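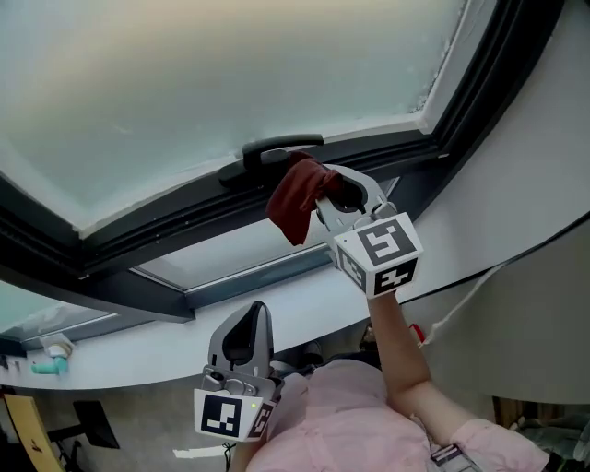
Former Corn Store at Rokimcombe to Reopen as Local Records Room

Building history survey completed ahead of opening in February

The Rokimcombe Buildings Record has completed its survey of the former corn store in Butmont Lane and will open a public records room on the ground floor in February. The survey report, which runs to 59 pages with measured drawings, has been deposited with the building and may be consulted there without charge during opening hours.

The corn store stands on the north side of the lane, between the old maltings and the row of cottages known as Younis Terrace. It is a two-storey range of local brick under a slate roof, with an attic floor formed within the roof space. The lane front has five bays. The two eastern bays are of a paler brick laid in Flemish bond, the remainder in English garden wall bond, and a straight joint between them is visible from pavement to eaves.

Until now the building has generally been taken to be of a single date. The survey concludes that it was put up in two phases. The three western bays are the earlier and were built as a granary for the Bisberg estate, which held most of the land on this side of the town. The lease book of the estate records the letting of "the new granary in the lane" to a corn factor, with a covenant that the upper floor should bear 400 sacks. The eastern bays were added by a later tenant as a counting house with a dwelling above. The chimney stack, the blocked doorway to the lane and the only moulded joinery in the building all belong to this part.

The name Butmont Lane is later than either phase. The lease book calls it Granary Way or simply the back lane, and the present name first appears in a rate book after the maltings had changed hands. The report sets out the evidence but does not offer a derivation.

Adel Bennani, who directed the survey, said: "The straight joint has always been there for people to see, but it had been put down to a repair. Once the first-floor joists were measured it was clear that the two ends of the building were framed to different loads. The western joists are closer set and nearly twice the depth of the others. That agrees with the covenant in the lease, and it gives us a use for each end from the start."

Other findings set out in the report include the following.

The granary was at first entered only from the yard. The present lane door is an insertion, made when the ground floor was let as a seed shop, and its lintel is a reused length of hoist beam.

The roof over the western bays is of king-post form with numbered trusses. The carpenter's marks run in sequence from west to east and stop at the straight joint. The eastern roof has no marks and is of lighter scantling.

A lucam, or covered hoist, formerly projected over the yard. It appears on the town plan but had gone by the time of the first known photograph. The mortices for its supports remain in the rear wall plate.

The painted lettering on the west gable has been read in part. The upper line gives the name of the seed merchant and the lower line the words "and cake", referring to cattle feed. An earlier layer beneath has not been deciphered.

The building went out of agricultural use when the corn trade moved to the railway yard. It was afterwards a furniture store, a drill hall for the local cadets and, for the longest single period, a printer's works. The printer's ledgers were found to have survived in private hands and have been given to the records room. They list jobbing work for most of the shops in the town, including auction bills, chapel notices and the annual programme of the Rokimcombe Show.

The records room will hold the ledgers, the survey archive and a collection of more than 1000 photographs, postcards and sale particulars relating to the streets of the old town. The photographs are arranged by street and then by house number, using the present numbering. A concordance to the earlier numbering, which was changed twice, is kept at the desk. Material may be copied for private study. Requests to reproduce items in print should be made in writing.

There are two reading tables and a large-format table for plans. Readers wishing to see the estate maps are asked to give notice, as these are stored flat and must be brought from the upper floor. The ground floor has level access from the yard. The upper floors are reached by the original stair and are not open to readers.

A second stage of work will examine the maltings and the cottages of Younis Terrace, where the rear walls appear on the estate map as part of an earlier yard boundary. Owners of property in Butmont Lane who hold deeds, plans or building accounts are invited to bring them to the records room for copying. Originals will be returned.

Notes to editors

The Rokimcombe Buildings Record studies and documents the older buildings of the town and publishes its reports as occasional papers. The corn store report is number 2 in the series.

Plans and elevations of the corn store are available for publication on request. Drawings should be credited to the Rokimcombe Buildings Record.

Adel Bennani is available for interview. Enquiries should be addressed to the Rokimcombe Buildings Record, The Corn Store, Butmont Lane, Rokimcombe.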